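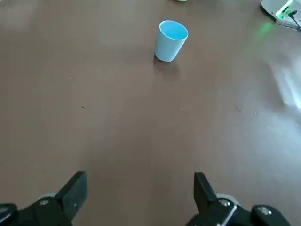
Gripper comparison at Lokport, May update

The Lokport cell has been running the Tinameo two-finger gripper against the older Lolthorpe unit on the same set of household items. The test set includes cups, bowls, fruit and thin flexible pieces. Each item is approached from 3 directions at 6 closing speeds, and the controller logs finger position and motor current for every attempt. The log now holds 2000 attempts.

Rigid fruit gave little separation between the two units. Light cups did. The Lolthorpe fingers close with a short jump at the end of travel, and a thin wall deforms before the current limit trips. Lowering the limit to 60 percent removed most of the deformation but raised the number of slips on smooth plastic.

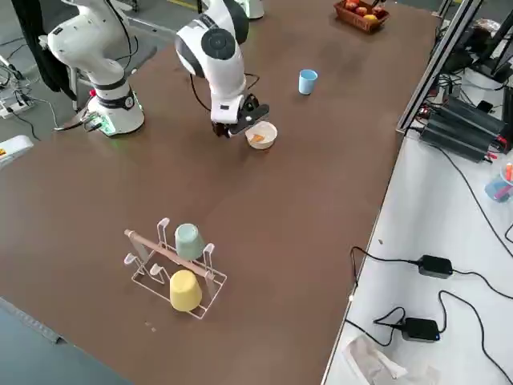 Bowls are picked by the rim, with one finger inside and one outside. The wrist camera loses the near edge of the rim during the final approach, so the last part of the move is made on the pose taken from the fixed view. Any error in the calibration between the two cameras shows up as contact on the rim. We now recalibrate every Tuesday and after any change to a mount. 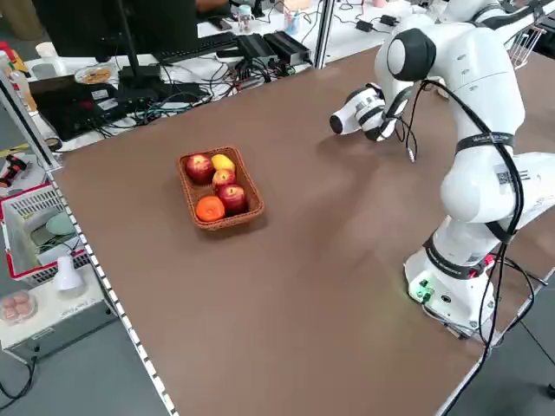 Arm over the table near the fruit basket, seen from the fixed camera.

Two-arm trials started after the controller was moved to Tautahi release 6. Both arms share one clock, and a hold on either side pauses the other. Thin strips remain the hardest item for both units. Fingertip alignment matters more here than force, and pad wear must be checked before each run.

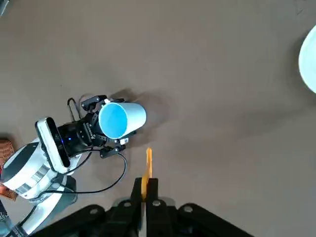 Wrist view: paper cup held by the left arm, thin strip between the near fingers.

Soft pads for the Lolthorpe unit are on order. The cup series will be repeated at the original current limit once they are fitted.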